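How to Clean and Seal a Marble Countertop

Posted January 26, 2019

I put this off for two years and then did the whole counter in one afternoon, so if you're nervous, don't be! The sealer soaks in by itself, you mostly wipe and wait.

You'll need dish soap, a spray bottle, a stack of soft cloths and a sealer made for natural stone. I used Nakon, a 500 ml bottle, and I still have more than half of it.

First, the water test. Drip a spoonful of water on the stone and leave it for ten minutes. If you get a dark spot, it's time to seal. If the water just sits there in a bead, close this page and go have lunch.

Clear off as much as you can, then wash with warm water and a squirt of soap. No vinegar, no lemon, none of those bathroom sprays (they etch the polish and you can't wipe that away). Go over it again with plain water and let it dry overnight.

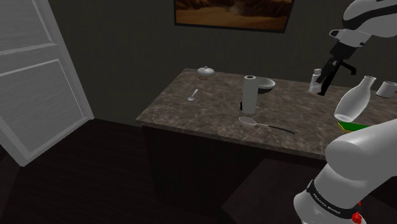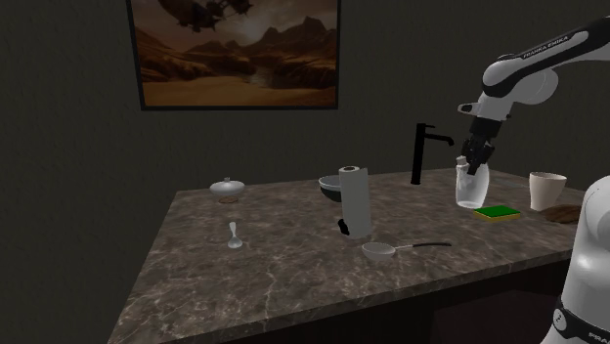

Osvaldo Santoro wrote in to say that overnight wasn't long enough for his. He sealed the next morning, got a cloudy patch by the sink, and had to rub it out with more sealer and a dry cloth. He now gives it a full day with a window open.

Fair enough, a full day it is. After that, work in sections as wide as your arm can reach. Spray, spread it with a cloth, wait as long as the label says (mine said five minutes) and buff off every bit that's left before it dries. Do a second coat an hour later, then keep water off it until the next day. I'll be testing mine again in April.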